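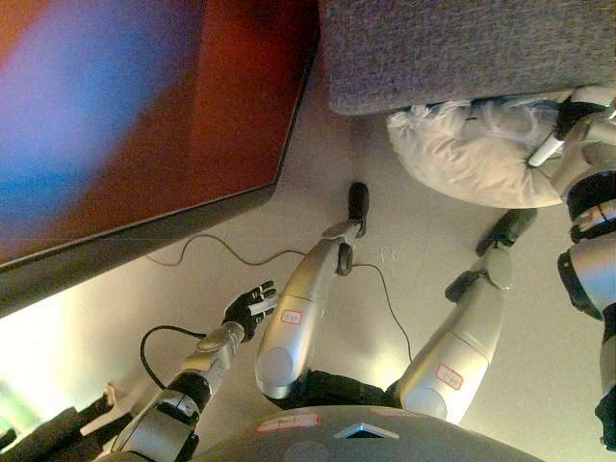
What is new in the Sornent tile range for this year?

Sornent has added a line of glazed porcelain wall tiles called Broltar, designed by Antigoni Chatzigeorgiou and sold in 31 colors.

The tiles come in two formats, a narrow brick and a hexagon, both with the same thickness so that they can be laid side by side without a change in adhesive bed. The glaze is applied in 2 passes. The first sets the base color and the second, thinner and partly transparent, gives each piece a slight shift in tone from edge to center. Matte and satin finishes are offered in every color; gloss is limited to the whites and grays.

Production began in January at the Vullcombe plant, where a kiln previously used for floor tile was refitted for the lower firing temperature. Capacity is almost 4,000 square meters a month. The first large order, for 961 square meters of the hexagon in dark green, went to the contractor De Bruijn for a hotel lobby and stairwell.

Broltar is rated for interior walls, including showers. It is not rated for floors or for outdoor use. Matching trim and corner pieces are available in the brick format only. Samples can be ordered through dealers from 2/23/20, with a limit of six pieces per request.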